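About Grorcombe Gripper Testing

Posted by Ljubica Leka, December

Grorcombe is a test house for robot end effectors. We compare grippers, wrist cameras and arm controllers under fixed conditions and report the results to the people deciding what to buy. We do not sell hardware, and we take no commission from those who do.

The company was set up in Reltstead by Špela Omerović and Blagoje Angelovski, who had worked together on packaging lines and disagreed about suction cups. It now has 2 benches and a simulation group. Omerović runs the benches. Angelovski runs simulation and writes most of the task definitions.

How a comparison is run

Each gripper gets the same object set, the same arm and the same controller settings. Finger opening, closing speed and force limit are recorded before the first trial and not changed until the last. A standard comparison is 600 trials in simulation and 90 on the bench. Failures are sorted by cause: missed approach, slip during lift, collision with a neighboring object, controller stop. A client who wants one overall score can have it, but the failure table is the part we suggest reading first.

Simulation comes first. Household layouts are used alongside the usual bins and trays, and objects are placed on surfaces that were never meant as work surfaces. The toilet tank task has a Franka Emika arm and parallel fingers working over the lid. A compact disc lies flat on it, with a curved tan object resting partly on top. Flat, thin items under other items are where parallel jaws and suction differ most, so layouts of this type carry extra weight in the report.

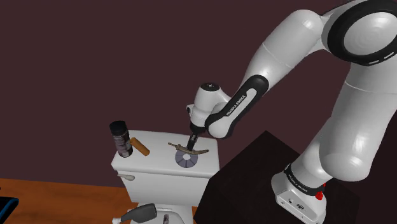
Florêncio Patrício would drop the thin-object tasks from the simulated half altogether, on the grounds that contact at the fingertip is modeled too kindly there and every jaw design comes out looking better than it will on a bench. The objection is fair for discs and cards. Our reports give simulated and bench results in separate columns and never average the two.

Cameras and controllers

Camera trials use the same layouts with the lighting varied. Controller trials hold the gripper constant and change the approach path and the update rate. Velimir Radonjić maintains the Nikolaidis rig, our name for the older bench, which is kept for long wear tests. The newer bench handles Zasport modules and anything else with a quick-change flange.

Working with us

Send the gripper, its mounting drawing and the driver version you want tested. We need 2 sample units of any fingertip that wears. Bench visits are on Tuesday by arrangement. Raw trial logs are delivered with every report.

Shares: 2

© Grorcombe, Reltstead | Contact | Back to top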